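À propos de l'atelier

Trendarier est un atelier partagé de robotique, ouvert le dimanche. Nous y construisons nos pinces à main nous-mêmes, à partir de plans dessinés par Alžběta Jurčo. L'adhésion coûte 35 euros par an.
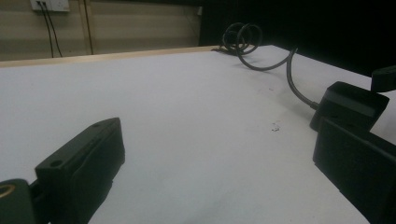

Margus Lukoševičius ajoute que le câblage lui a pris plus de temps que toute la mécanique, et qu'il conseille de commencer par là.

Les pinces vont par deux, une pour chaque main. Les essais se font sur table – en général des gestes simples, répétés 30 fois.
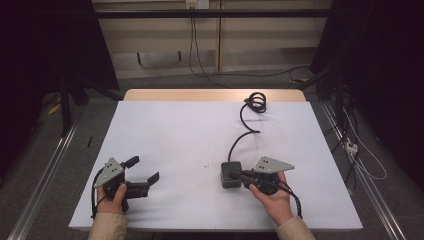
Les plans sont à consulter sur place. Pour venir, écrire à Branislav Baláž.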